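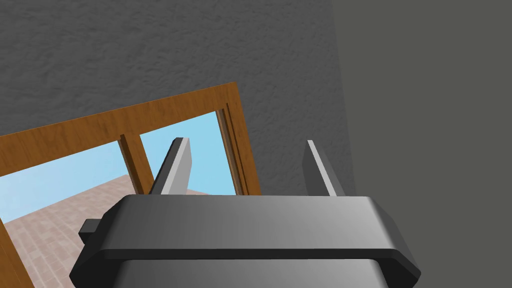

Dark grey gripper, two finger blades raised. Computer render.

My daughter's school has trimmed lunch again. It was 50 minutes when she started in Prep, and from February it'll be 35, with ten of those spent sitting on the concrete outside the classroom with a sandwich. The newsletter called this "tightening up the middle of the day", and I've been cross about it ever since, mostly in the car.

I went to Mutthorpe Primary back when it had 200 kids and one big sloping oval, and I couldn't tell you much about what I learned in Grade 4. I can tell you every rule of the game we played along the back fence, though, because we spent most of a year arguing over them. If you were caught past the second peppercorn tree you had to go back to the taps, unless someone had called "gates", in which case you didn't (except on wet days, when gates didn't count). Asabe Odukoya was in charge of gates. I have no idea who appointed her.

A game like that needs time. The first ten minutes of any lunch are gone on deciding who's playing, then there's a fight about teams, then somebody storms off and has to be fetched back. Cut the break to 25 minutes of running around and you've kept the fight and lost the game! No wonder the teachers say kids come in grumpy.

I know the argument on the other side, and I don't think it's a silly one. My friend Teresa Barros teaches Grade 5 over at Vidville and she reckons the last quarter hour of a long lunch is when most of the trouble happens – the bumped heads, the tears, the kid who's been left out and has run out of places to pretend to be busy. She's on yard duty for it, in the sun, and I'm not. She'd happily take a shorter lunch and a second short break in the afternoon. I'd listen to that if the second break was on offer, but at our place it isn't. The time has gone to an extra literacy block and that's that.

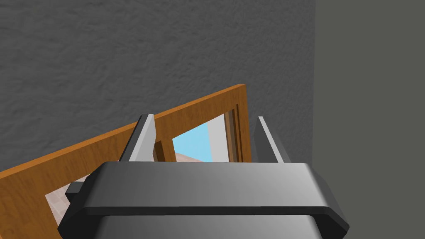

Rendered gripper with its two pale grey fingers upright.

And I do feel for the kids who hate lunch. I had a bad year of it myself and spent most of Grade 6 in the library with Sabina Procházka, drawing floor plans of houses we were going to own. But look, we had long enough to draw them. The library was open the whole of lunch and we were left alone. If a long break is hard on some kids then open the library, put out some chalk, let them water the garden beds. Making it miserable and short for everybody seems an odd sort of kindness.

What gets me is how easily it goes. When the school wanted to change the hat supplier we had a survey, a second survey and an evening meeting with slices. Fifteen minutes a day comes off the only part of the timetable the kids run themselves and we get one paragraph under the uniform shop hours. I haven't heard of anyone asking the kids, either. Mine would've had plenty to say, and she'd have wanted to say it standing up.

So I've written to the principal, politely, and asked for the 50 minutes back, or at least a proper afternoon break. Hauwa Shehu from the other Grade 3 class has written too. If your school's doing the same thing, I'd love to hear how your kids are finding it, and whether anyone's had any luck getting the time back.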